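ロボットの片づけ実演を見てきて、家で真似できたこと・できなかったこと

くらしの手帖コーナー/洗濯・収納

Kollovの公開日に行ってきました。布ものをロボットに扱わせるというDrakixの実演が目当てです。チラシには「たたむ、そろえる、しまう。その手間をゼロに」とありました。ゼロという字を見ると私は身構えます。食洗機のときも、ロボット掃除機のときもゼロと言われましたが、うちの台所では予洗いも床の片づけも続いています。

受付で聞いたところ、実演は午後2時からで、当日見られるのは実機ではなくシミュレーション、つまり計算機で作った作業台と腕の動きだとのこと。それならそうとチラシに書いておいてほしい。帰ろうかとも思いましたが、電車賃がもったいないので最後まで見ました。結果としては、ロボットが欲しくなったかというと全然で、ただ布の扱いについてはいくつか持ち帰るものがありました。

まずは布の置き方です。

指が二本しかない相手に布をつかませようとすると、置き方がいい加減だとそこで話が終わってしまうそうです。だから始める前の置き方に気を使う。私たちは指が十本あるせいで、くしゃっと置いたものを空中で振って形にしてしまいますが、厚手のものはあれで縫い目がねじれます。折り返しのある靴下形の飾りや、裾に別布のついたズボンなどは特にそうです。

やり方は次のとおり。

・平らな台に置き、手のひらで中心から外へ空気を抜く。
・折り返しや別布の部分を先に整える。本体はあと。
・口の開いているものは、口の前側と後ろ側の縁をそろえてから触る。ここがずれたまま折ると、しまっている間にずれた形で跡がつきます。
・引っぱって伸ばさない。しわは押さえて消えるものだけ消し、残りはアイロンに任せる。

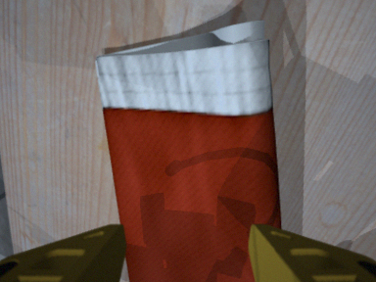
前回の記事に寄せられた読者の方の声では、うちの靴下は多少ずれていても誰も困らないし、機械に合わせて人間のほうが丁寧に並べるのでは順番が逆ではないか、とのこと。それから、丁寧に並べる時間があるなら自分でたたんだほうが早い、とも書かれていました。

私もほぼ同じ意見です。会場で質問の時間があったので、置くところまでは誰がやるのかと聞いてみました。答えは「現在は初期位置を与えています」。要するに、散らかった洗濯かごから取り出す部分はまだ見せられないのでしょう。家事でいちばん面倒なのはそこなのですが。

もうひとつ、成功率も聞きました。1,242回試したうちの何回がうまくいったのか、という数字が出てくるかと思ったら、1,242回というのは試した回数だけで、うまくいった回数は「条件によります」だそうです。家電売り場でこれを言われたら私は買いません。

ふつうの家の布ものに話を戻します。

二本の手を別々の仕事に使う

見ていて、これは人間でも忘れがちだなと思ったのが、押さえる手と動かす手を分けるという考え方です。たたむのが下手な人は(私の家族に約一名おります)、両手で同時に引っぱります。すると中央がたるんで、端がそろいません。

長いものなら、体から遠い端を片手で軽く押さえ、近い端をもう片方の手で持ちます。動かすのは一度に片方だけ。押さえるほうの手は、つまむより手の側面を置くくらいがよく、つまむと毛足のある布に指の跡が残ります。冬物の赤いものは毛が寝ると色が変わって見えるので、なおさらです。

子どもに教えるときは「左手はおもし、右手がお仕事」と言うとすぐ覚えました。左利きの子は逆に言ってあげてください。

台の上と高さ

台に余計なものを置かない、というのは耳にたこができるほど聞く助言ですが、ひとつ付け足すと、腕の通り道も空けておくことです。うちではアイロンのコードがいつも右ひじに引っかかっていました。コードを体の外側から回すように変えただけで、引っかかりはなくなりました。延長コードを台の下に這わせるのは、足をかけるのでおすすめしません。

それから明かり。自分の腕の影が布に落ちると、縫い目も薄いしみも見えなくなります。電灯が真後ろにあるなら、台を動かすより自分が台の反対側に回るほうが簡単です。しみは、しまう前に見つけないと来年まで定着します。12月に出して、あっと声が出るのはたいていこれです。

高さは、立って作業するならおへその少し下。食卓だと低すぎるという人は、厚い板を一枚敷くだけでも腰が違います。板の継ぎ目に布の端がかかるとそこで引っかかるので、継ぎ目は布の外に出るように置いてください。
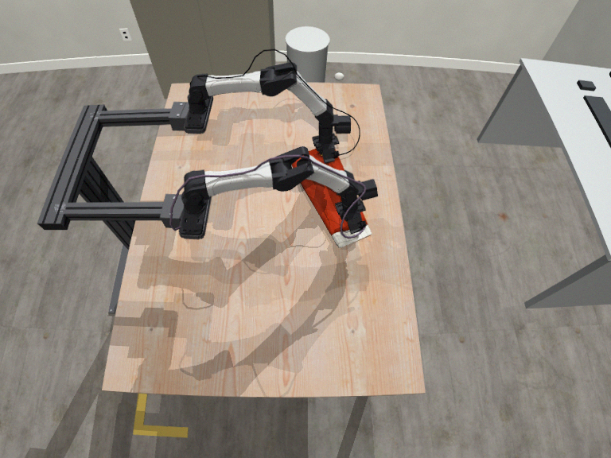 この記事の長さ:1,975字(表と注を除く)/読了時間の目安 6分

しまうとき

折り返しのある飾りや厚手の靴下は、半分に折るより、平らなまま薄紙をはさんで重ねるほうが傷みません。場所がない場合は、折り返しを伸ばしてから二つ折り。折り返した上からさらに折ると、四枚重ねの山ができて、そこだけ跡が残ります。

白い部分と赤い部分が直接触れないように、間に必ず薄紙を。色移りは湿気があると起こりやすいので、洗ったあとは丸一日干してから箱に入れます。急いで夕方にしまって失敗したことが二度あります。乾燥剤を入れて安心するのも考えもので、入れた年と入れなかった年で、うちでは差がわかりませんでした。

箱はふたの内側に中身を書いた紙を貼ります。外側に貼るとはがれます。

Otovの「たたみ補助板」は要るか

会場の隣の部屋ではOtovがたたみ補助板を売っていて、実演のあとの人がずいぶん流れていました。うまい並びだと思います。型に布を乗せてぱたぱたと折る、昔からあるあれです。シャツが多い家なら役に立つでしょう。靴下や筒状のもの、折り返しのついたものには向きません。厚みがそろわず、板が浮いてしまうからです。

代わりに、段ボールを36センチの長さに切って角を丸めたものを一枚用意しておくと、長いものの幅をそろえるのに使えます。曲がってきたら捨てて、また切ればいい。うちのものは二代目です。

Haoの説明会について

同じ建物で、Haoが「家事の自動化はどこまで来たか」という説明会を開いていました。途中から入ったので前半は知りません。後半は、布は形が決まらないから機械には難しい、という話が長く続きました。これは納得できます。皿は落とさなければ皿のままですが、タオルは持ち上げた途端に別の形になりますから。ただ、難しいと言ったすぐあとに、数年で家庭に、と続くのがよくわかりません。数年というのが三年なのか九年なのか聞きたかったのですが、時間切れでした。

仮に家庭に来たとして、腕が二本ついた台をどこに置くのか。うちの脱衣所には、洗濯機とかごを置いたら人ひとりがやっと立てる分しか残りません。電気代、手入れ、挟まったときにどう止めるか。そのあたりの質問も配布資料にはひとつも載っていませんでした。

見学に行く方へ

・何が本物の機械で何が画面の中のものか、先に電話で確かめる。
・うまくいった場面だけでなく、失敗した場面も見せてほしいと頼んでみる。私は断られましたが、頼むのはただです。
・置くところ、取り出すところを誰がやっているかを見る。
・アンケートの「ぜひ使いたい」と「使いたい」の間に「どちらでもない」がない場合は、欄外に書く。

次回は、取り込んだタオルのごわつきについてです。柔軟剤を減らしたという方、量と干し方を添えてお便りください。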